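Onness tribunal throws out 'wrong sort of name' defence

Tuesday, January 30, 2024

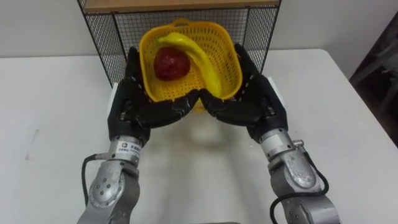

A lettings firm in Onness has been told to pay a former applicant £2,000 after it lost his paperwork three times and found everyone else's without difficulty.

Shigeru Higuchi, 47, applied in November for a two-bedroom flat on the Hostesow estate. He was told it had gone. His colleague Gemma Costa, who was not looking for a flat and already had a perfectly good one, rang eight minutes later and was offered a viewing that afternoon, with a choice of parking spaces.

The firm, Sartori Lettings, did not dispute the phone calls. It argued instead that its staff had been put off by the difficulty of spelling Mr Higuchi's name, which it described in written evidence as "a purely clerical matter". The name has seven letters. So does Sartori.

Asked whether applicants with awkward English surnames had met the same trouble, the office manager said she would have to check. She was given a fortnight to do it. Her list, when it came, included a Featherstonehaugh, housed within the week.

The panel found that race had played "a material part" in the decision, and that nobody at the firm had needed to dislike Mr Higuchi for this to be so. It seemed more interested in who had ended up with the keys than in what was going on in anybody's heart, a subject on which the firm had supplied 526 pages, most of them character references.

Several of these came from members of staff writing about each other. One noted that a colleague had once spent a very happy fortnight in Kyoto.

Sartori said afterwards that it was disappointed, that it treated everybody the same, and that all employees would now attend a half-day course run by the training company Himov. The course is called Seeing Past Difference. A spokesman could not say whether it covered answering the telephone.

Ms Costa, who gave evidence for twenty minutes, said she had been asked twice under questioning whether she might have sounded "more cheerful" than Mr Higuchi. She told the panel she had a heavy cold at the time.

Mr Higuchi has since rented a flat elsewhere in Onness – smaller, he said, but with a better boiler. He filled in the form himself and it was accepted the same day.

The Hostesow flat is back on the market. Sartori has 21 days to appeal.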